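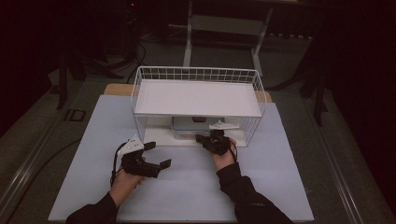 Notebook, network bench, February

Slow downloads on the Windows machines in the back office, third day on it. The complaint is the same as before: web pages open fine, but anything large from the file host crawls, and it is worse after lunch. I have moved the spare bits off the end of the bench to make room for the two test laptops, so the white wire basket now sits upside down as a shelf with the white sheet across its top, and the tray is underneath. Please leave it that way until I am done with the cables.

Starting point. The line is sold to us as 200 down. Straight into the modem with the older laptop, nothing else plugged in, I get what we pay for. Through the router by cable, same laptop, 81. So most of the loss is inside the building and I am not calling the provider again. Nabila did that last month and got told to restart the modem.

Things people have already changed on these machines, as far as I can find out:

- The "reserved bandwidth" setting in Group Policy set to zero. Prasert did this on four machines after reading a post. It makes no difference that I can measure. The setting only matters when a program asks for priority, and none of ours do. I have put it back to Not Configured on all four.
- DNS changed by hand on two of them. One was pointing at an address that doesn't answer any more, so every lookup waited for the first server to time out and then went to the second. That explains Paweena's "it thinks for a while and then it's fast." Set to automatic. She says it is better.
- A "speed booster" program on the front desk machine. Removed. It had set itself to start with Windows and had changed the TCP settings.

The TCP settings are worth writing down properly because I'll forget. At an administrator prompt:

netsh interface tcp show global

On a normal machine here, Receive Window Auto-Tuning Level says normal. On the front desk machine it said disabled. With it disabled the receive window stays small, and one download on its own from a server far away can't go fast however good the line is. Put it back with:

netsh interface tcp set global autotuninglevel=normal

Ran the same large download before and after, same server, same cable. Before, it sat at 14 and stayed there as if it had been nailed down. After, it climbed to 60 and wandered a bit either side. So that one was a real fault, but it only covers the front desk. The other machines were all on normal already.

Note for Nattawut, who asked: no, don't run the registry file from that same post on anything. I read through it. Half the values are for XP and later versions ignore them. Two of them do still get read, and I don't want to find out what they do on a machine that is used for payroll.

11:20

Back to the router. It is the Redico, the one that came over with the furniture from the old office. Firmware is two versions behind. I saved the configuration first (copy is in the shared folder, under network, named with the month) and then updated one version, tested, updated again, tested. No change in speed from either. It did fix the page that used to hang when you opened the client list, which is nice to have.

Then the QoS page. Somebody had turned QoS on and typed in the upload and download limits for the previous line, the slow one. That is a hard ceiling on everything passing through. I don't know who did it and it was probably right at the time. Turned it off and tested by cable: 200, near enough to the modem result that I stopped looking at the router.

I should have looked at that page first. I went for the cables and the firmware since those are what I know. Order for next time:

1. Test at the modem, nothing else connected.
2. Test at the router by cable, with the same laptop and the same cable.
3. Read every page in the router that has a number in it.
4. Then look at the PCs.

Voice calls might get worse now with QoS off. Nobody has complained yet but it has been less than an hour. If they do, turn it back on with the right numbers for this line, set a little under what we get, and not the old ones.

13:45

After lunch, tested again at the time people say it goes bad. By cable from the router it holds up. From the desks it doesn't, so there is a second problem, and it's in the wireless.

Back office is all on 2.4 GHz. The newer laptops can do 5 but they had joined the old network name and stayed there. Our access point was set to automatic channel and had picked 6, along with what looks like most of the floor. Panyasiri next door has at least two access points that show up strongly through the wall. Moved ours to 1, fixed, 20 MHz width. Turned on the 5 GHz radio, which had been switched off for reasons not written down anywhere, and gave it its own name so I can tell which one a machine is using.

Lamai's laptop went over to 5 GHz first because she was going to a meeting and didn't need it. Good result at her desk, weaker at the far end by the filing cabinets, which is what I would expect. If people move to that end we'll need a second access point or a cable run. Cable run preferred.

The big thing about the afternoon, though, is backups. The Uleo backup client on the shared PC was set to start after lunch and upload the whole projects folder. Whoever set it up probably picked that hour when nobody was in the office after lunch. When upload is full, downloads suffer as well, as the small acknowledgement packets going out have to queue behind the backup. Watched it happen with a ping running in a window: steady, then the backup starts, then times all over the place, then it ends and they settle again.

Moved the start to 10 at night and set an upload limit in the client too, in case it runs on into the morning. The limit is under Preferences, then Network, then untick "Automatic." It doesn't say so but you have to restart the client before it takes hold. I lost a good while to that.

Also found Windows Update sharing turned on for "devices on the Internet" on three machines. This is the Delivery Optimization page in Settings. Changed to local network only. I doubt it was doing much harm, but we have no reason to be sending updates to strangers.

15:30

Cables. Swapped the one from the router to the little switch under the printer table. The port light on the switch was amber, meaning 100, and with a new cable it is green. Everything behind that switch had been limited to 100 no matter what the router did. The old cable has a crushed spot where a desk leg has been standing on it. Cut the plug off one end so it doesn't get put back in the drawer and used again.

The other cables on that switch are fine. I ran each through the tester and all eight wires came up in order.

The printer itself only links at 100. That is the printer, leave it alone.

Prasert asked whether we should be using the Korkham accelerator box that the salesman left behind. I plugged it in between the modem and the router to be fair to it. Same numbers, slightly longer ping. It seems to be a caching proxy, and nearly all the traffic now is encrypted and can't be cached by a box in the middle. It wants its own certificate installed on every machine to get past that, and I'm not doing it. It can go back in its carton.

Still open:

- Paweena's machine drops the wireless when it wakes from sleep. Took the tick out of "Allow the computer to turn off this device to save power" on the adapter. Need a few days to know.
- The meeting room laptop is still on Windows 7 with a wireless card that can't see 5 GHz. A USB adapter would do it, but the machine should be replaced and I've said so to Nattawut.
- I haven't tested the upload side properly since moving the backup. Do it in the evening before 10.
- Router admin password was on a sticker on the router. Changed it, and it is in the password manager under Redico.
- Print the switch port list and tape it inside the cupboard door. Ports 5 and 7 are unlabeled, and I still don't know where 7 goes. There's a link light on it, so it goes somewhere.

16:50

Nabila wants something she can send to everybody. Draft:

"If your connection is slow, please don't change any network settings or install anything that promises to speed it up. Check which wireless network you are on. If your laptop can see the new one, use that. If it's still slow, write down the time and what you were downloading and send it to me."

She asked me to add a line on closing browser tabs. It doesn't help the network much, but two of the machines are short of memory and it would help them, so I put it in.

Leaving the ping log running overnight on the older laptop, plugged into router port 3. Please don't close the lid.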